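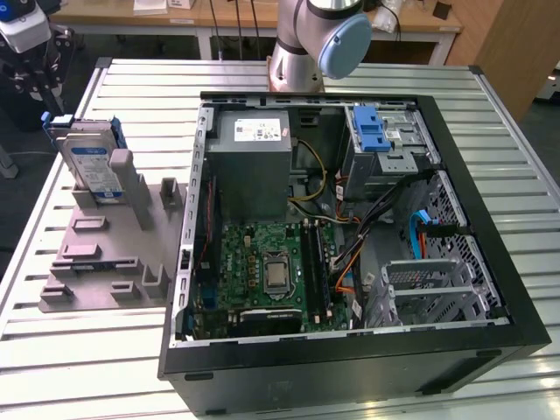

Club update, the drive swap

Tuesday, December 30, 2025

Quick one before I have to catch the bus. Been at Nellside both days this week with the robotics club and I've not written anything up so this is all a bit of a jumble.

The task for the June round at Stallia: old tower on its side, panel off, two arms, get a 3.5-inch drive in its blue caddy between the fixture and the cage. Sounds easy. Is not easy. You get 18 minutes and 60 points for the drive, more if you touch the memory slots, which we won't be doing thank you.

The fixture plate is 3D printed, version four I think? Lozano did the first three and the slots were too tight, then too loose, then upside down (my fault, sent him the wrong file). Drive stands up in it now. Happy with that.

Cables are the real pain. Black bundle goes right across the case, and the yellow and red power wires loop out from under it. From the side you'd think there was loads of room. Then you look from the wrist camera and theres a finger right up by the caddy and wires all round it.

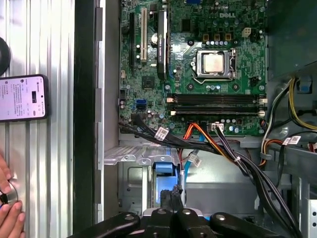
So the plan is come in slower and steeper, and keep the fingers more closed on the way down. Lempi Seppälä wants to drop the speed to 300 in the config, I said that'll eat the clock, we argued, we're trying hers first. Fair enough, she wrote most of the Rerkitz code and I mostly broke it.

Still to do: relabel the recordings, print a spare plate, find out who has the short screwdriver. Also the entry form!! Needs to go in before term starts.

Right, bus. More when I've got it.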